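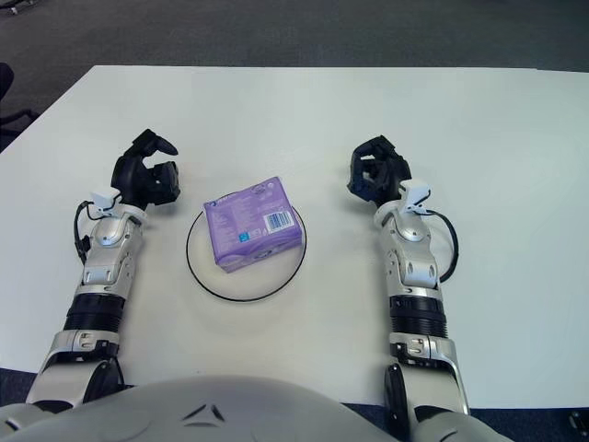 Open day at Drikska: my Sunday with the hurlers

I'd been meaning to get over to the Drikska grounds for ages, and on Sunday, March 15, 2026, I finally got my act together and went. The club throws its gates open once a year before the season starts, and if you've only ever watched hurling on TV (guilty!) it's a great way to see what goes on the rest of the week.

Parking first. The lot by the main gate was full by the time I pulled in, so I left the car behind the feed store on Babaei Road and walked back. It's a ten-minute walk and the last bit is muddy – wear boots.

The tour starts in the old dressing rooms, and I mean old. The benches are the same ones the 1960s teams sat on, with initials scratched all over them, and there's a shower room that I'm told only ever ran cold. Then you go through one door and you're in the new gym, all rubber floor and big mirrors, and it's like stepping into another club. Stimasix, the local builders, put it up over two summers and the last of the weights racks went in back in August. The whole thing cost a lot more than planned, and our guide was pretty open about the raffles still going on to pay for it.

My favorite stop was the stick workshop. A guy was shaping a hurley from a plank of ash while we stood there asking dumb questions, and he let a few of the kids have a go with the sandpaper. I could have stayed an hour.

After that, everyone drifted out to the main field. It holds 3000 people, mostly standing on the grass bank, and the club has 304 kids signed up in the youth section this year. I think every single one of them was out there hitting balls at me. The under-12s played a short game against Skerirance, their neighbors and not exactly their best friends, and lost by 2 points. You'd have thought it was a county final from the noise on the bank!

Food was soup, sandwiches and a very good lemon cake. I went back for seconds of the cake and then bought a raffle ticket out of guilt.

I also tried the long puck contest, where you hit the ball as far as you can. The good ones were getting close to 100 yards. Mine went sideways into a hedge, and a girl of maybe eight went in and got it for me.

Entry was free, and the clubhouse shop stays open until five if you want a jersey. Kids' sizes were nearly gone when I looked.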